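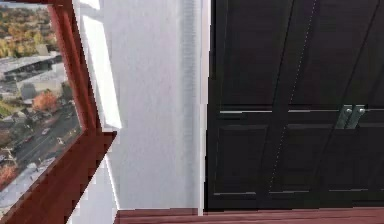
Simulation: the wardrobe runs and a fault in the stop rule

Anyone who pulled results from the Lastcombe bedroom in May should read this before using them. The door-opening runs were scored wrongly, and the safety stop did not trigger when it should have.

The task is a simple one. The simulated arm drives up to the dark two-door wardrobe, takes hold of one of the two upright metal handles and pulls. Rafferty Escobedo set off a batch of 30 runs overnight and the log showed every one as a pass. When he played them back the next morning, 13 were plainly not passes. The gripper had closed beside the handle, the arm had pushed on into the door panel, and the door had swung open because the physics engine threw the two shapes apart.

There were two separate causes. The handles sit close together near the seam between the doors, and the collision shape for the pair had been saved as a single block when the Rendetti furniture set was brought in. The arm could not get its fingers round either one. The second cause matters more. The force limit in the Korow controller was being read once every 16 steps to save time, so a short, hard push could come and go between readings. On a real arm that would mean a broken door or a hurt hand.

Hilkka Väisänen has now split the collision shapes and put the force check back to every step. Batches take longer as a result – please don't change it back without asking her. A run is also marked as failed if the door moves while the gripper is not touching a handle.

The Khattak trial on the real arm is on hold until 5 clean batches have gone through. The old May results are still on the shared drive, in a folder marked "do not use". If you copied any figures from them into a report, tell Rafferty which ones.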